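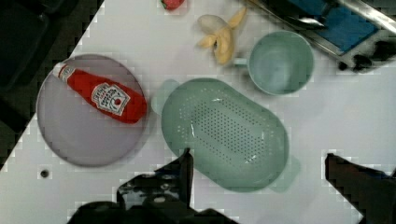 Ketchup on a plate.

About Berkeo Kitchen

Berkeo Kitchen is a small restaurant and takeout place on the main street of Munton. We cook West African food, mostly Nigerian, with a few dishes from Ghana and two cakes from Latvia, which I will explain lower on this page. We have 74 seats when the back room is open, and in winter it is usually open.

The restaurant was started by Morenike Jibrin and Ese Ekwueme. They met in Droncombe, where both worked in the kitchen of a hotel, and in their free evenings they cooked for friends, for church dinners and one time for a wedding with 300 guests. After that wedding people began to ask where they could eat this food again. For a long time the answer was "at Morenike's apartment." Then the former shoe store in Munton became free, and they signed the lease in December, in very cold weather, with one working heater.

My name is Kadri Krūmiņa and I keep the books, answer the e-mails and write this website. I also bake the honey cake and the rye bread dessert. English is my third language, so please forgive me if some sentence is too stiff.

What we cook

The menu is short and it changes a little every month. Jollof rice is always there, also egusi soup with pounded yam, pepper soup, fried plantain and grilled fish. The goat stew is made only when we get good goat, and our supplier, Isah Foods, calls us in the morning to tell us. If the stew is written on the board by the door, you can order it. If it is not on the board, we do not have it hidden in the kitchen. 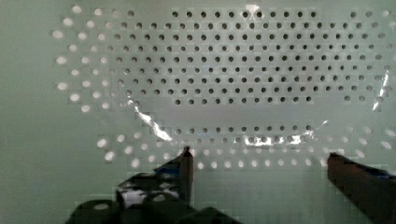 We are asked very often how hot the food is. The pepper soup is hot and we do not make it milder. With the other dishes you may choose mild, medium or "Ese," and the last one should be chosen by people who have eaten with us before. Children can have rice and chicken without any pepper. Peanuts are used in the suya and in one of the soups, and everything is prepared in the same kitchen, so please talk to us before you order if you have an allergy.

People who work here

Morenike leads the kitchen and decides the menu. Ese is at the grill and does most of the buying. Salamatu Olaniyan came to us as a dishwasher while she was studying, and now she makes all our soups and trains the new cooks. In the dining room you will meet Angharad Ifans, who has worked in restaurants much longer than the rest of us and remembers what you ate last time. On busy evenings we have also students from the town. There are seven of us on the regular payroll.

Tips are divided equally between kitchen and dining room. This was decided before we opened and we have kept it.

Takeout and large orders

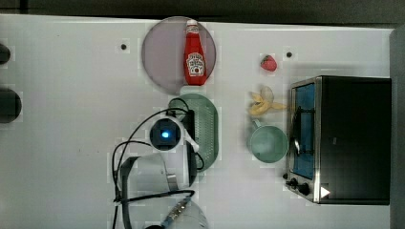
Takeout can be ordered by phone or at the counter. In our first full year we packed nearly 870 jollof trays for parties and offices – the large trays, not the single portions – so we have some practice with it. For a tray we need to know two days before. For a wedding or a funeral please write to us as early as you can, and tell us how many guests you expect and if there is a kitchen at the place. We can lend warming dishes against a deposit. We deliver in Munton and in Droncombe, but farther than this you must collect the food yourself.

What guests tell us

We read all the reviews, also the unfriendly ones. Several guests wrote that the wait was too long on weekends, and they were right, so we took two dishes from the weekend menu and bought a second rice cooker. One guest wrote that the music is too loud near the bar. The speaker was moved. Another wrote that the portions are too big, and here we did not change anything – ask for a box and take the rest home.

If you would like to tell us something, you can write to the kitchen through the contact form or speak with Angharad when you pay. I try to answer every message within two days.

Page last changed on April 13, 2021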